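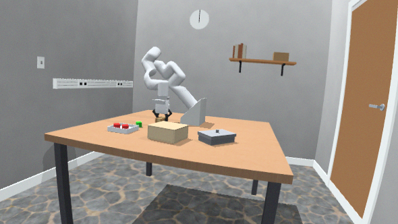
March, late. Reran the simulated tabletop set for Preretberg with the new sampling method. 2000 episodes queued, 1259 finished by evening, and two of those crashed on load — same error both times. Iveta Vondráček wants object positions shuffled more between runs, and I agree.

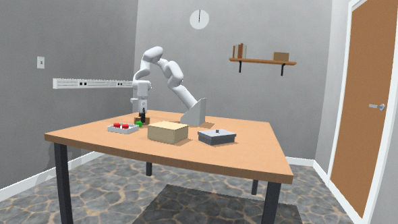 The small brown piece is still the one I care about, with the green one so near the tray. I'll score grasps by final object pose and leave finger contact out. Rest of the queue runs overnight on Lurkamby. Write to Astville about the crash logs.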